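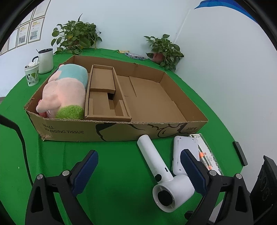 Carton with folded cardboard partitions, left section in use.

Packing notes: partitioned cartons

From October the Vallthorpe depot will accept mixed parcels only if the contents are separated by a partition. The rule covers soft goods as well as hard goods. Loose paper fill does not count as a partition.

Stutgate stocks two insert sizes. The Timis fits cartons up to 28 inches long and ships flat in bundles of 8. The Rangel is taller and suits cartons with a double wall. Fold the long strips first, then slot the short ones from above – forcing them in from the side tears the cut-outs.

Reused cartons remain acceptable up to 68 pounds gross. Old address labels must be covered or removed. Check the bottom seam before loading and tape it again if the flaps move under hand pressure.

Members sending more than 200 parcels a month should write to Marlene Xavier for the bulk insert price list.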